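Print this page | E-mail this page
Filed under: Course Materials > Food Presentation > Handouts

Setting a Table with Play Food
Handout 4, 2022-11-29

In this handout we look at how to place a small number of food items on a plain table so that a learner can name them, sort them and put them in a dish. You will need it for the practical task in the second half of the class. Please bring your own set of play food. If you do not have one, the Preda set or the Orkska set can be borrowed from the cupboard in room 23.

1. The surface

Choose a table with one even color. White is the easiest, but it shows every mark, so wipe it before you start. Patterned tablecloths are not allowed in the graded task. The learner must look at the food and the cloth should stay quiet.

2. The dish

One dish is enough. It should be shallow, so that the hand can enter from any side, and it should have a rim, so that round items do not roll out. Put it on one side of the table and leave it empty at the beginning. Many students put it in the middle, and then all the food must be pushed to the edges.

3. The items

Take a few items only. Mix the shapes: something long, something with lobes, something flat. It is good to have one pair which differs only in color – this gives you a question for the learner that the shape alone cannot answer. Baked food may be mixed with fruit and vegetables, if you plan to sort by group later.

Keep space between the items. Two that touch are often taken as one by small children.

4. For your report

Write down the position of each item before and after the task. Use the Clikix form or plain paper, maximum 2,000 characters. Words such as "left of the dish" are better than "near".

5. Comment on color

Color is the first thing most learners use, and for this reason we should not let it do all the work. With a yellow pepper and a yellow banana on the same table, the instruction "give me the yellow one" has two correct answers, and the learner has to ask or to guess. A green pepper next to them makes the second question: same kind, other color. The orange pastry belongs to neither group, so it is useful as the item that stays outside – write in your plan what you will say if the learner puts it in the dish.

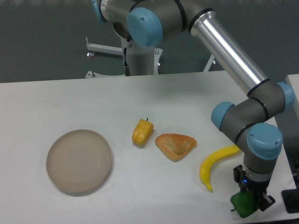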